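Brustex angled sash brush: two rooms in and I'm hooked

I have painted a lot of trim with bad brushes. The kind that come three to a pack, shed like a cat in March and leave you picking bristles out of wet gloss with your fingernail. So when my neighbor Maribel Echeverri lent me her Brustex for a weekend and I handed it back on Monday, I ordered my own before dinner.

It's a 2 inch angled brush with a short handle, and the short handle is what got me. You can choke up on it like a pencil and tuck it right into the corner where a window frame meets the wall. I cut in along every window in the den without tape (without tape!) and only had to wipe the wood once, when the phone rang.

The bristles hold more paint than you'd think. I load the tip, tap both sides on the can and pull one long slow line, and it just keeps going. Dark colors usually show every wobble against stained wood, and deep green is about the worst of them, so I was thrilled with how crisp the edge came out.

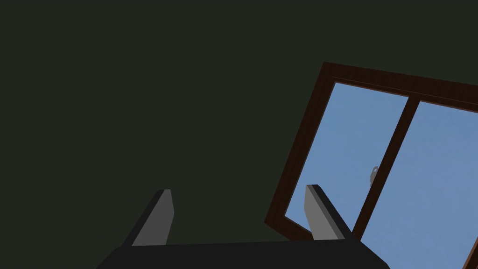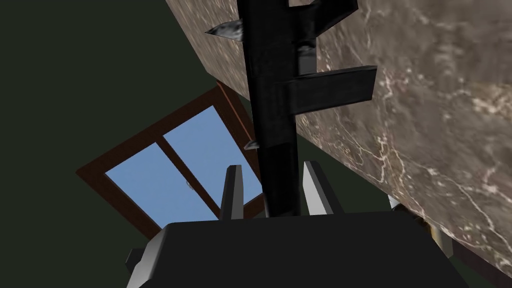
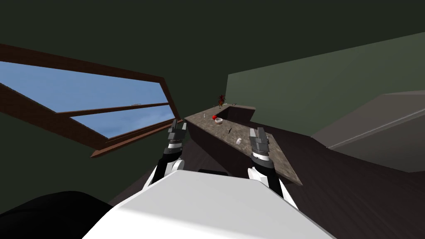

Cleanup with latex is quick. Warm water, a drop of dish soap, a few passes with a comb, then back in the cardboard sleeve. Keep the sleeve! I tossed mine the first week and the tip splayed a little until I made a new one out of a cereal box.

A few gripes. The handle is glossy, and it gets slippery if your hands sweat. I wrapped mine in a bit of cloth tape and that fixed it. It's also not much fun with thick oil primer - the bristles go stiff and start dragging, and I went back to my old natural bristle brush for that job. And the hang hole is too small for the nails in my garage, so it lives in a coffee can.

Junhao Kang at the paint counter told me to try the 3 inch for baseboards, but I like the small one so much that I did those with it too. Slower, sure - I had the radio on and didn't mind a bit. The hallway is next, and then the stair spindles, all 64 of them.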